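1/ Okay, budget thread time! We just finished planning the next round of equipment for our PC teardown cell and I learned so much that I want to get it down before October, when I'll have forgotten half of it.

2/ Quick background for new people. We take retired office desktops and pull the parts that still have life in them. Drives first, then RAM, then whatever else is worth testing. People do most of it by hand today. The arm does drives, and we want it to do more.

3/ The question this year was whether to buy a second arm or spend the same money on everything AROUND the arm we have. I went in as team second arm. I had the quote open in a tab for weeks.

4/ Then Javiera Núñez made me sit down and write out what the first one really cost us. The arm was the easy line. The gripper, mounting, table, fixtures, cabling, spare fingers, and the hours spent on all that – so much bigger than I remembered!

5/ If you're pricing your first cell, please make a separate line for fixtures. Ours were lumped under "misc" and misc ate the budget.

6/ Our fixture line for this round is $2,538. That covers printed trays, a couple of machined posts, and reprints when we get a slot width wrong (we will get a slot width wrong).

7/ Drives are a great place to start, by the way. They're a sensible size, they're stiff, and lots of office towers hold them in plastic brackets you can release without a screwdriver. The tray gives the arm a known spot for each one. Case on its side, drive standing up in its slot, bracket still on it:
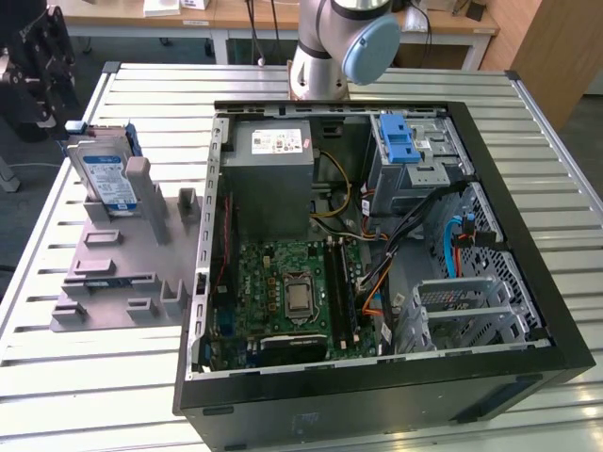

WHAT WE'RE BUYING

8/ Trays, trays, trays. Sudheer Unnithan has redrawn the drive tray so the slots fit a bare drive or a drive in its bracket. Same footprint, so it drops onto the same spot on the table. I'm unreasonably happy about this.

9/ A second set of gripper fingers, longer and thinner. Drive cages are tight and the cables never sit in the same place from one case to the next. We looked at the Huritska set and the Sikero set. Going with Sikero, mainly for the lead time.

10/ A clamp for the tower. A case lying on its side feels solid until you tug on something in it. We've been getting by, but I want RAM next, and RAM needs a case that stays put.

11/ Force sensing at the wrist. Biggest single item on the list and the one I argued for hardest. Memory clips are small and old boards flex, and I'd like the arm to stop before it does something expensive.

12/ Slatted aluminum table stays. Best money in the original build. You can bolt anything anywhere and change your mind after lunch.

WHAT WE'RE NOT BUYING (YET)

13/ The second arm. Sorry, tab. Liam Staniforth ran our intake numbers and on a normal day the arm waits on people opening cases. Two arms would just wait together.

14/ Fultix conveyor. Looked amazing in the demo! But we'd be rebuilding the room for it, and we get batches of 80 to 100 towers with quiet stretches between. Carts are fine.

15/ Fancy cable cutting tool. Tanveer Mughal tried one on loan and liked it, but unplugging keeps the cables reusable and we do resell them. Maybe next year.

A FEW THINGS I'D DO AGAIN

16/ Ask for the price of spares in the first quote. Lambert put theirs on the page without being asked and it made comparing so much easier.

17/ Bring your ugliest computers to the vendor demo. We brought 2 with weird drive cages and had a far better conversation than the one we'd have had over a clean sample part.

18/ Leave room for reprints and shipping. I put both in late and had to go back to Percy Alvarado for a second signature. He was nice about it. I'd still skip that email if I could.

19/ Clamp and fingers get ordered first, wrist sensor after that. I'll post the new tray once Sudheer is happy with it – and if you've done RAM removal with an arm, please tell me what finger tips you used, I'm collecting answers!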